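Plavura wollte 3.000 für den Greifer, Groller 200 weniger. Ich saß seit Stunden über dem Antrag und hatte Hunger.

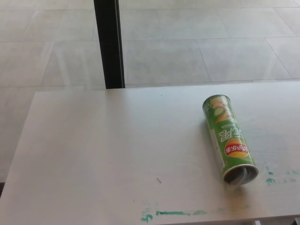
Der Testtisch, grüne Dose inklusive.

»Und die Wartung?«, fragte Leandro. Die hatte ich vergessen – mal wieder!

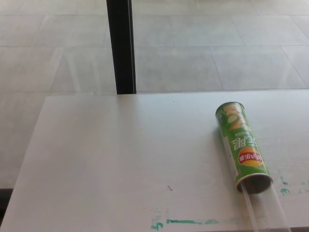

Mein Budget reichte bis Mai, keinen Tag länger. Ich starrte auf den grünen Strich vorn auf dem Tisch, der links wie ein Dollarzeichen endete, und schrieb Groller hin. Leandro holte schon die Jacken.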